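KERKA HOUSE RESIDENTS' MEETING
Minutes, July, 7.15 pm, ground floor lounge

Chair: Vsevolod Zinchenko
Minutes: Nazareno Caruso
Apologies: Flat 5

1. Last minutes
Agreed, with one change. The bike shed was not "nearly finished". It was not started.

2. Laundry room
The Kondard dryer is working again after its second repair. The Chair asked what had been wrong with it. The repair note says "general fault", and the meeting did not find this much of an answer for 117 pounds. NC to ask for a proper breakdown of the bill before it is paid.

3. Clothes and bedding collection
Wovetti have offered to take unwanted clothes and bedding twice a year, free of charge. Their leaflet says 400 bags were collected from blocks like ours last year. VZ asked where the bags went afterwards. The leaflet does not say. Two members felt the offer was harmless; VZ said so was the last one, and those bags sat in the hall until spring.

Wovetti want everything folded flat and sorted by colour. Flat 9 doubted that anyone would sort by colour, and said she would not be doing so herself.

It was agreed to try it once. Bags to be kept inside flats until the morning of collection - not in the hall, not on the stairs.

4. Folding at home
The leaflet also claims that a large garment can be folded on a bed in one minute. Mr Kuzmenko thought this might be true of a shirt. For anything bigger he suggested laying it out flat first and getting the creases out by hand, as lifting it from one side only makes a heap. No vote taken.

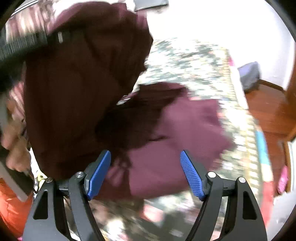
Item 4: large maroon garment on a patterned bedspread, part lifted, part still lying on the bed.

5. Any other business
Request for a shelf in the laundry room, up to 100 pounds. Put off until the dryer bill is settled.

Meeting closed 8.40 pm.

Contact: Nazareno Caruso, via the letterbox in the lobby
© Kerka House Residents | Back to top
5 shares | 0 comments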